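How to Oil a Pale Wood Tabletop Without Turning It Yellow

I've been fussing over light-colored tables for 14 years now, and the question I still get most is how to keep that lovely blond look once the oil goes on. It takes a bit of patience, so put the coffee on first!

Start by clearing the top and wiping it with a barely damp cloth, then let it dry overnight. Sand with the grain using a fine paper, nice long strokes, no leaning on it (my friend Tormod Björklund leans, and we've all seen his sideboard).

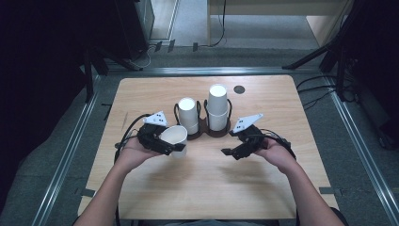 A pale tabletop with a paper cup lying on its side.

Next comes the oil. I like one with a little white pigment in it, and I always try it on the underside before committing. Pour out a small puddle, spread it thin with a lint-free rag, and wait fifteen minutes or whatever your can says. 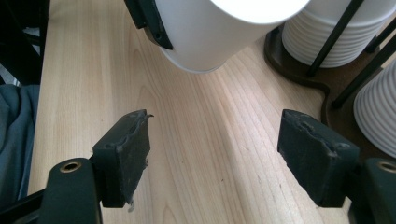

Wipe off everything that hasn't soaked in, and then wipe again, even if you're sure you got it all. Sticky patches come from oil left sitting, and they're a misery to fix later. Give it a full day and do a second coat the same way; a thirsty old table may want 3.

Lay your used rags out flat outdoors to dry, please, never balled up in the trash, as they can catch fire on their own. Keep hot mugs off the top for a week.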